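Cardboard box

A cardboard box is a container made from stiff, heavy paper, usually folded from one flat piece and held together with tape, glue or staples. That's the short version, and I could have left it there, but I've been keeping this little encyclopedia of household things for years and boxes are one of my favourite entries, so settle in!

What it's made of

Most people say "cardboard" when they mean corrugated board, and I do it too. Corrugated board has a wavy sheet in the middle, called the fluting, glued between two flat sheets called liners. If you tear the edge of a parcel you'll see the waves (I did this a lot as a child, usually to things that were still needed). The waves make tiny arches, and arches are good at carrying weight. Turn the board so the waves run up and down and it'll hold a surprising load. Lay them sideways and it sags much sooner.

Thinner boxes, like the ones cereal comes in, are a different material, sometimes called cartonboard. There's no wavy layer at all. I've filed those under Packets.

Single wall and double wall

A single-wall box has one layer of fluting. A double-wall box has two, with an extra liner between them, and it's what you want for books, crockery or anything going a long way. When I moved to Unddale I packed my books in single-wall boxes from the greengrocer, and the bottom fell out of the second one on the stairs. I've bought double-wall ever since -- they cost more, but they last for several moves if you keep them dry.

Shapes and sizes

The ordinary parcel box, with four flaps at the top and four at the bottom, is known in the trade as a regular slotted container. The long flaps meet in the middle and the short ones tuck underneath. There are plenty of other shapes, among them the telescope box with its separate lid, and the wardrobe box, which has a rail across it for coat hangers.

Sizes never seem to agree between shops. Povalix, the packing shop I use, sells 9 sizes and numbers them in an order I've never managed to work out. Slaoui, over in Sadus, simply writes the litres on the side, and I wish everyone would. Their 70 litre box is the one I'd pick for bedding, and their 21 litre one is right for books.

Packing one

Tape the bottom first, along the join and a bit up each side. Heavy things go in low, and soft things go round the edges and into the gaps. Things that arrive in plastic wrapping can stay in it, though slippery bags do slide about, so wedge them in.
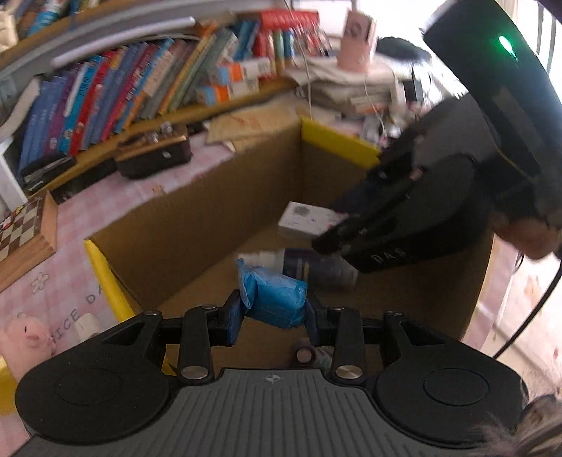

A large open box with yellow strips along its top edges, and a blue item in plastic wrapping.

Don't fill past the top, or the flaps bulge and nothing will stack on it.

Storing and reusing

Damp is the great enemy. A box left on a garage floor goes soft from the bottom up, so put a pallet or a couple of bits of wood under it. Flattened boxes keep very well behind a wardrobe. For recycling, pull off as much tape as comes away easily and keep greasy pieces out, then check what your own council takes.

See also: Brown paper; Packets; Parcel tape; String; Tea chest

Entry 391. Last changed 23rd April, when I added the bit about wardrobe boxes.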